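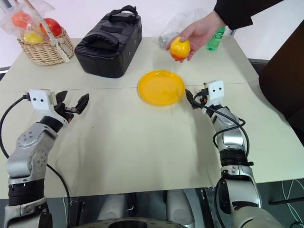

Yellow plate, cream tablecloth, and a basket with a bow.

How I get creases out of a tablecloth without ironing

I hate ironing, so I do this the night before people come over. Put the cloth on the table and smooth it out from the middle with your hands. Fill a spray bottle with plain water (mine's an old Brison one) and mist it lightly, folds first. Wait 5 minutes, then tug each side gently, going around the table three times or so. Stubborn fold? Mist it again and lay a damp towel on top! Leave the whole thing overnight and don't set anything on it till morning.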